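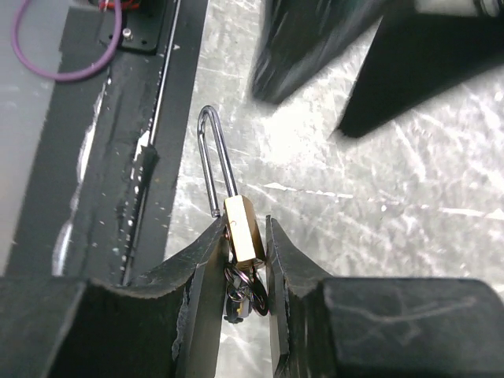 Última atualização: 2016-02-14

Cadeados de latão são daquelas coisas em que só penso quando emperram, e aí é sempre com pressa e sacola na mão! O da minha garagem passou anos levando óleo de cozinha (culpa minha, confesso) até virar uma papa grudenta por dentro. Aprendi a lição e agora faço assim.

Primeiro abro o cadeado e passo um pano seco na haste inteira, caprichando no entalhe da ponta, que é onde a trava pega e onde a sujeira adora ficar. Depois, grafite em pó no buraco da chave, bem pouquinho – se sair nuvem preta, foi demais. Coloco e tiro a chave umas quantas vezes, giro, limpo a chave no pano e repito. Um tiquinho de grafite também nos furos onde a haste entra.

Para o corpo de latão uso limão com bicarbonato, só por fora, e enxugo na hora. A Müzeyyen Karabulut, minha vizinha de oficina, prefere pasta de polir e diz que o meu método é coisa de cozinha. Pois é, e brilha do mesmo jeito!

Outra mania minha: guardar o cadeado aberto, com a chave e as argolas penduradas nele. Antes eu fechava tudo e jogava na gaveta, e passei um setembro inteiro procurando a chave do portão. Se as argolas embolarem, separo com uma espátula fina de plástico, dessas de abrir celular – salva as unhas que é uma beleza.

Na praia, ou em lugar de muita chuva, repito o grafite a cada 3 meses.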